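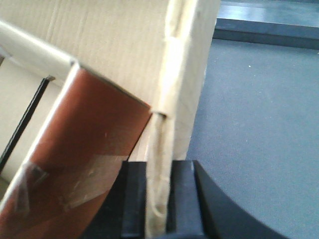
Xolani Mtshali had expected the robots at the Kototance open day to be faster, and he told the first person he met inside the door. Tegwen Owen has heard it before, and she loves it when visitors start there.

"Everybody's seen the factory videos," she said, laughing. "Those arms do one thing, the same way, all day long. Ours has to handle cardboard! Cardboard bends, it tears, it's never the same shape two times in a row."

Owen runs the handling lab at Kototance, and on February 9, 2022 she opened it to 27 visitors for a full afternoon of demonstrations. I went along expecting to stay for a quick look and ended up missing my bus (and the one after it).

The arm the team calls Adjei was working with cardboard when I got there, and I could have watched it for hours. Owen talked me through the part she finds hardest, the moment when the fingers close. "Squeeze too hard and you crush the edge. Too soft and it slides out on you. You and I do that without thinking, and it took us until last September to get a grip I was happy to show people."

The small camera down by the gripper came up a lot in the questions. Matilde Rocha, who writes most of the software, told me it matters more than any other part of the setup. "From across the room a box is just a box," she said. "Up close you get the folds and the tape, all the shiny bits that confuse everything. Shiny is the worst – I have a whole folder named Shiny."

How big is that folder? Rocha checked on her laptop. It holds 207 clips, and she seemed a little proud of it.

Visitors could try steering the arm themselves, and the line for that never got shorter. I had two turns. The first was terrible. On the second I got hold of a flap and lifted it, and the people behind me clapped, which was very kind of them.

Mtshali was still there when I left, by the way, asking Rocha about finger pads. Owen hopes to have three arms running at the next open day, and she wants longer turns for everyone who lines up.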